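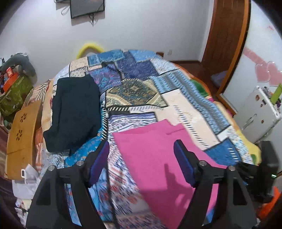
I fold clothes for a living, and for the last year or so a growing part of that job has been folding them with a two-fingered gripper in my hand so that a machine can learn how it's done. I get a lot of mail asking how that works and whether it has ruined laundry day for me. It hasn't! If anything I've picked up more good habits since the machines showed up than in all the years before, and most of them work just as well in your own bedroom.

A little background first. I'm at Onudon, a wash-and-fold place, the kind where you drop off a bag and get it back in a neat stack. We have a towel folder called the Plustier (loud, fast, hates anything with a drawstring) and a newer arm that handles tops, which everybody on the floor calls Ellen. Ellen learns from us. We take a hand gripper home or use it at the back tables, fold ordinary clothes on ordinary surfaces, and the recordings go to the people who do the training.

Okay, tips.

Start with one piece at a time

When I fold by hand I grab, shake, flip and fold all in one go, and I couldn't have told you what my hands were doing. With two fingers you can't do that. You pick a corner, you lift, you put it down. So now I pull one thing from the pile, lay it out, finish it, and set it well to the side before I touch the next. It feels slow for the first ten minutes and then it doesn't. My stacks are straighter too.

Leave the finished stuff a good hand's width away. A sleeve will catch the edge of a folded shirt every time if you let it.

Fold on a bed if your table is small

The bed is a great folding table. It's wide, and the cloth grips a bit, so a slippery blouse stays where you left it. Pull the bedspread tight first. A wrinkle under the shirt turns into a wrinkle in the fold, and with the gripper it's worse, I've pinched up the bedspread along with a hem more times than I'd like to say.

If your back complains, kneel on a cushion or raise the bed on blocks. At work our tables used to be one height for everyone. When Ellen went in, the whole row had to be rebuilt anyway, and we asked for adjustable legs while they were at it. We got them. That is my favorite thing automation has done for me so far, and it has nothing to do with the robot.

Pinch from above, a little in from the edge

Go for a spot about a thumb's width inside the hem. Right at the edge you only get one layer and the other one slides away. This goes for fingers too, especially on thin knits. With a gripper, open it wide before you come down, close gently, then lift. If you come in half closed you just push the cloth around like a cat with a rug.

Soft fingertips beat a hard squeeze. If the pads on your tool get linty, wipe them with a damp cloth and let them dry. Linty pads slip, then you squeeze harder, and then you get a dent in somebody's good cotton.

Find the shoulders first

With a top that's landed in a heap, don't hunt for the hem. Find the two shoulder seams, pull them apart, and the rest mostly falls into place. I must have said this to every new person we ever hired. I'd never thought of it as a rule until I had to do the same move 80 times in a row for the recordings, and there it was.

Dark things near a window

Black on black is miserable. You can't see the folds, and you miss lint and deodorant marks. I do all my darks in daylight and save the bright colors for evening. Our arm has the same trouble with dark knits, so those still come over to the hand tables, along with baby clothes and anything with beads.

Keep a "no machine" basket

At work it's blue tape on the rim. At home mine is for bras, scarves, and whatever my kids have safety-pinned. Sorting these out first takes three minutes and saves the whole load. The Plustier once ate a bathrobe belt and we were down until after lunch.

Take the break when it's offered

This one is more for people whose shop is about to get a machine. When the towels went automatic, I thought I'd have time on my hands. What happened was that the towels vanished from my day and the fussy things filled it up. Towels had been my rest! You could fold them and chat. Now it's fitted sheets and pleats back to back, and by the end of a shift my head is more tired than my arms. We asked for a short pause every hour and it helped a lot. Ask early, before the new schedule gets printed.

I also keep a little count in a notebook. On a good shift in December I did 181 pieces by hand, and these days 83 is a normal shift, all of it the hard stuff. If your boss is looking at piece counts, make sure they know what kind of pieces. I had to bring that up twice at our Cho branch before the sheet on the wall got changed.

Ask what the recordings are for

If you're asked to record your work, ask who keeps it, whether your home shows in it, and whether you're paid the same rate as on the floor. We are, but only because somebody put the question in writing. And don't clean up your folding for the camera. I did that the first week, all fancy and stiff, and I was asked to please just fold the way I fold.

Last one: rest your grip hand. The tool is light, but holding anything for an hour isn't. I switch hands between shirts and shake my fingers out. Next time I'll get into fitted sheets, I've had so many requests.

Comments

foldedtwice
The shoulder seam thing!! I have been starting from the bottom of the shirt my whole life. Did a full load tonight and it went so much quicker.

laundryroom_b
We got a towel folder at the hotel last year and it's exactly what you say about the easy work going away. I miss the chatting. How did you word it when you asked for the breaks?

 Reply from the author
 I kept it short. I listed what we used to fold in an hour and what we fold now, and asked for five minutes. Happy to write it up if people want it.

mothballs
Does the gripper do socks? Asking for a very large pile of socks.

 Reply from the author
 It does, slowly. I still do mine by hand in front of the TV.

Get new tips by email. Enter your address to join the newsletter. You can unsubscribe at any time.

We use cookies to remember your settings and see which pages get read. Accept | Manage settings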